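Ticket: photos stuck at 40% on upload
Opened by Vija Koppel, Wednesday, December 13, 2023

Hiya, the Pimach app won't send my pictures! I've restarted the phone (twice, grr) and logged out and in again, same thing. This one stops at 40% every time:

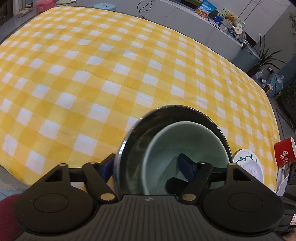

Yiran Tan: Could you turn off battery saver, clear the app's cache and try a second photo on wifi?

Did all that, and the next one went straight to 100%, hooray! The first still sticks though.

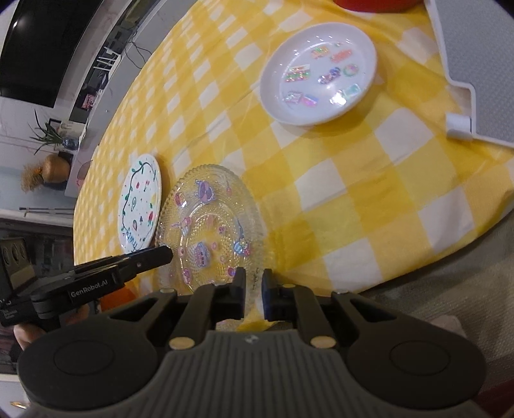

Attachment 2: plate with stickers, uploaded OK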